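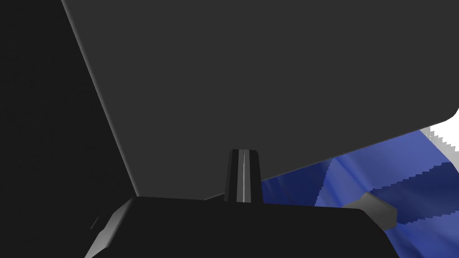 Vilta Tabletop Teleoperation Set: Data Card

Maintainer: Shagufta Arain, Begay Laboratory, Urnholm
Release: October

Summary

The set contains 2,628 demonstrations of a simulated gripper operated by remote control. It is intended for the training and evaluation of policies that learn from human examples. All images are computer-rendered.

Collection

Ten operators took part, each using a handheld controller at the Urnholm site. Every operator completed 6 practice runs before recording began. Practice runs are not included in the release. Operators were asked to work at their own pace and to correct errors by hand instead of restarting.

Views

Close views of the gripper may contain large areas of plain dark surface. These images have been kept. Users who train on a single view should expect parts of the workspace to be hidden. 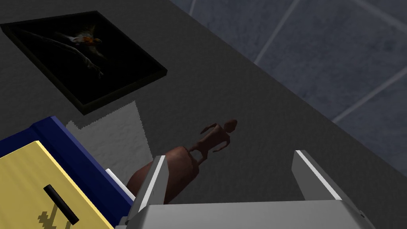
Objects vary in shape and finish, and their starting positions are drawn again for each demonstration. Items other than the target remain on the table throughout.

Splits

The test split holds 585 demonstrations. All remaining demonstrations are in the training split. No operator's practice data was used to tune either one.

Known limits

Jagged edges appear where soft or pale surfaces meet the background. Contact forces are estimated by the simulator and should not be treated as measurements. Labels for partial grasps were assigned by one reviewer.

Access

Requests should be sent to the Drirnadwood data office, quoting the name of the set and the intended use.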